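Davstead
Home > Workshop and bench > Bench surrounds > Uysal three-wall surround

Uysal Three-Wall Bench Surround with Patterned Panels and Hook Rail

Price: 233 dollars for the complete set
Delivery: 21 days after the order is confirmed
Designed by Melahat Akgül

The Uysal surround closes a work table on three sides and leaves the front side open. It is made for people who already have a good table but have only a plain wall behind it, or no wall at all. The panels give the table a back and two sides, the aluminum frame holds them upright, and one rail with hooks takes the small things that otherwise lie on the surface all day.

We sell it as one set. You can also order the panels without the frame, if you have your own profiles at home or in the workshop. Please read the part about measuring first, because most of the letters we receive are about this.

The pattern

Melahat Akgül drew the pattern in black and white only. The motifs are large: leaves, hooks and mirrored scrolls, with some checkered parts between them. On the back wall the drawing is symmetrical, so the left half and the right half answer each other. The side walls have bigger and heavier shapes, and they do not copy the back wall.

Some customers ask us for the same pattern in a smaller size. We tried it and we did not like it. In the small size the leaves become busy and you look at the wall more than at your work. In the large size you get used to it in one or two days.

The pattern goes well with gray and dark tables. On a very light table it is stronger, and you should maybe ask for a sample before you buy. Samples are free, we only ask you to pay the postage.

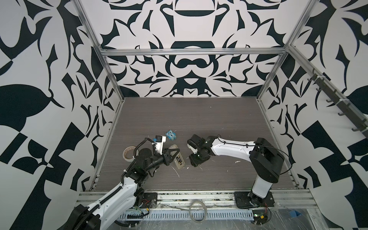

The frame

The frame is silver aluminum extrusion, with posts in the corners and rails between them. The same kind of profile borders the front edge of the table, so the surround and the table look like they belong together. If your table has no front profile, you can add one from the accessories list at the end of this page.

The slots of the profile stay free on the outside. This is useful later, when you want to add a shelf, a lamp or another rail, and you do not need to drill anything. We recommend to tighten the corner screws only a little at first, put in all three panels, check that the corners are square, and then tighten everything.

For the assembly you need 2 people. One person can do it alone with clamps, but the back wall wants to fall forward before the sides are connected, and it is not pleasant.

The hook rail

The rail is called Palta and it is dark gray with black hooks. You can buy it separately, but in this set it is already included. It fits along the top profile of a side wall. Most people place it on the right side, and left-handed people usually prefer the left. The rail is the same for both.

It is fastened with cable ties. A pack of white ties comes in the box. We know that screws look more serious, and we also offer a screw kit, but please try the ties before you order it. With ties you can slide the rail forward or back until the hooks are at the right place for your arm, and this takes one minute. When you change your mind you cut them and start again.

The hooks are small and curved. They are good for:

Scissors, small pliers and cutters with a loop
Keys
Rolls of tape on a string
Measuring tapes with a wrist band
Short cables, tied together
Brushes with a hole in the handle

They are not for heavy tools. A big hammer or a full bag should hang somewhere else, on a real wall. Also, please do not hang a long thing from the last hook at the front, it will be always in the way of your elbow. 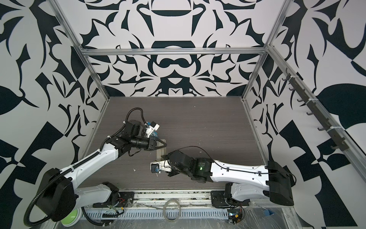 The table surface

The surround comes without a table. If you need also the surface, we offer the Hurton top with a fine wood-grain texture. It is a flat top without a raised edge, so you can sweep it clean toward the front in one movement. Ask us for the price together with your measures.

Measuring your table

Measure the width between the places where the corner posts will stand, and not the full width of the table. Measure at the back and again at the front, because old tables are often not the same. If the 2 numbers are different, send us both of them, and we will make the frame for the smaller one.

Then measure the depth from the back edge to the front edge. Write down also if there is a window, a socket or a pipe behind the table. We can move the middle crossbar of the back wall a little if it is needed.

Cleaning

Wipe the panels with a soft damp cloth. Do not use anything that scratches. On the white parts of the pattern you will see pencil marks and fingerprints sooner than on the black, mostly near the front edges of the side walls. A normal eraser removes the pencil.

For the frame, a dry brush is enough. Dust likes to stay in the slots of the profile.

What is in the box

Three patterned panels, one back and two sides
Aluminum posts and rails, cut to your measures
Corner connectors with screws
One Palta hook rail with hooks
One pack of white cable ties
Printed instructions in English and Turkish

Accessories, sold separately

Front profile for the table edge
Second Palta hook rail
Screw kit for the hook rail
Hurton table top
Replacement panel, left, right or back (please write clearly which one)

Returns

The panels can be returned if they are not mounted. Profiles which we cut to your measures cannot be returned, except when the mistake is ours. If a panel arrives with a bent corner, keep the packaging and write to Umut Erdem at our customer desk. He will send a new one with the next delivery, and in October please expect a longer answer time, when the workshop is making its yearly inventory.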